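Campaign leaflets: tips for a tidy hallway in election season

Prerkutbridge has had polling firms and candidates at its doors since January, and most of what they leave is cardboard. I remain unconvinced that any of it changes a vote.

1. Stop it at the door
A "no leaflets" sticker helps a bit. Candidates' post often comes anyway, so don't pay for a fancy one.

2. Give the paper one place
A shallow basket does the job. I counted 67 leaflets before the vote, 14 of them from the same man. 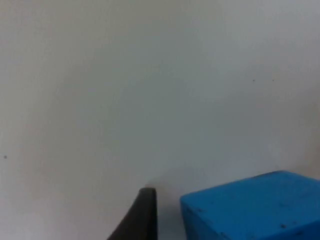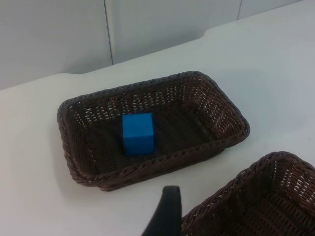

3. Take posters down gently
Warm the tape with a hairdryer and pull slowly. The "wall-safe" kind deserves no more trust than a manifesto — test it behind a door first.

4. Read the small print on surveys
Clundix sent us one claiming 200 local replies. Prapai Bunnag next door rang to ask who they were and got a recorded message. Ours went in the recycling.

5. Keep the polling card apart
Clip it inside a cupboard door. You can usually vote without it, but it does tell you where to go.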